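Members' Forum: Foreign Affairs Reading Circle
Topic: Selection for January

K_Lepik
Members are asked to confirm the January title. The proposal is Remo Guerra's study of water treaties in Central Asia, 500 pages, published by Ollard.

NTesta
I support the proposal. The chapters on the Aral Sea basin draw on interviews with local officials and deserve a full session.

dbrophy
I must object. The author spent 12 days in the region and relies heavily on secondary sources. The Martinelli volume on border trade is better documented.

K_Lepik
The objection is noted. Would two sessions, one for each book, be acceptable?
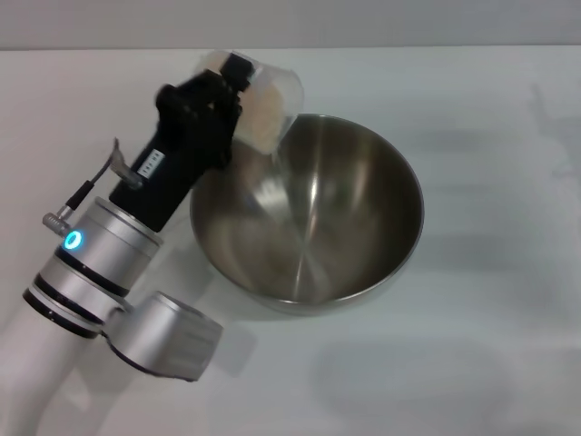
dbrophy
It would, provided that Martinelli is read first.

U.Caruso
I do not agree with that order. The treaties explain the trade rules, and the Guerra book should precede. The Ravbridge library holds 2 copies.

K_Lepik
The order will be put to a vote. Please reply by noon tomorrow.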